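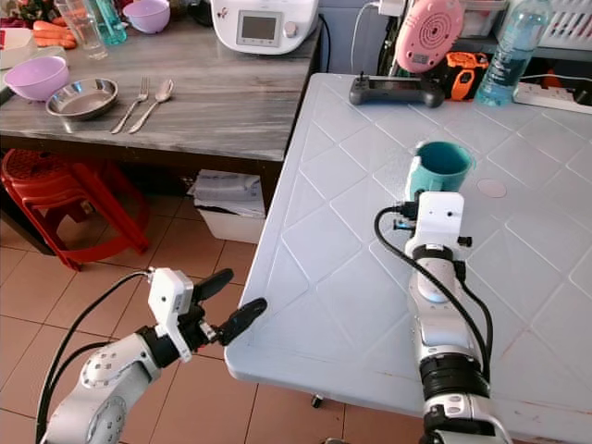
You're showing it your hesitation along with the task, came the comment from the Cleston bench after they had watched the first batch of mug demos, and the arm is going to learn both. Fair! I went back through the recordings with that in my head and it's all over them. I drive in fast, stop a little short of the mug, think, nudge, think again, close. The policy we trained on it does a lovely imitation of me thinking.

March, notes from the afternoon, teleop, both arms

Task: right arm takes the teal-green mug on the white table, lifts, sets it down a hand's width to the left, lets go, backs off. Left arm waits with its fingers open. Later it gets the handover, and I'm really looking forward to that one.

Where we stand: 144 demos kept for the mug, target is 300. Threw out 11 from this afternoon. Most of those were me closing too early and tipping the mug toward the back of the table. Two were fine right up to the release and then I dragged the mug along on the way out. Total across all tasks on the Ongart drive is now 2,405 kept, if the index is right. Need to rerun the index, it still lists the old spoon folder twice.

What I changed after the Cleston comment:

Rehearse each start position once with recording off. Then go back, start recording, and do it in one go. It feels silly the first few times and then suddenly it's the best thing we've done all month. The approach comes out as one smooth curve and the pause in front of the mug is nearly gone.

Mapping gain down from the default for the last stretch. At full gain every tremor in my wrist shows up at the fingers. With it turned down I have to move my own arm farther, so I get tired sooner, but the close is so much cleaner.

Look at the wrist view for the final approach. From the head view the white gripper housing comes up right in front of the mug and I'm guessing at depth. From the wrist view I can see when the rim is between the fingers. If I can't see it from the cameras then the policy can't either, so no more leaning sideways to peek (guilty, many times).

Left arm: I had been letting it drift while I concentrated on the right. It doesn't matter for the mug, but it does get recorded, and the first policy was wiggling the left arm for no reason at all. Now I park it over the floor side of the table before I start and keep that hand still. Flondum has a lock setting for one side. I'd like to try it, though somebody should check whether it writes zeros or the true joint values while locked.

Quick trial with the new demos only: trained overnight on the ones done the new way, ran it this morning before coffee. It went straight in and closed on the mug the first time — no dithering! Second run it came in a bit low and pushed. Third run good. Tiny sample, I know, but the motion LOOKS different, much more like someone who has picked up a mug before.

Still open:

Start positions are too bunched up. I like the middle of the table because it's comfortable. Need more near the front edge and more toward the back.

Handle direction. I've been turning the mug the same way every time without noticing. Rotate it between demos.

Wesevel wants the bowl and plate next, then the fork and spoon. Bowl first please. Flat things on a flat table with these fingers are going to be a fight, and I'd like to have a good week before that.

Cable on the right arm tugs a little when the wrist goes all the way over. Redo the tie before the next session.

Next block: 4 p.m., me on the controls, handle direction changed every demo, gain left where it is.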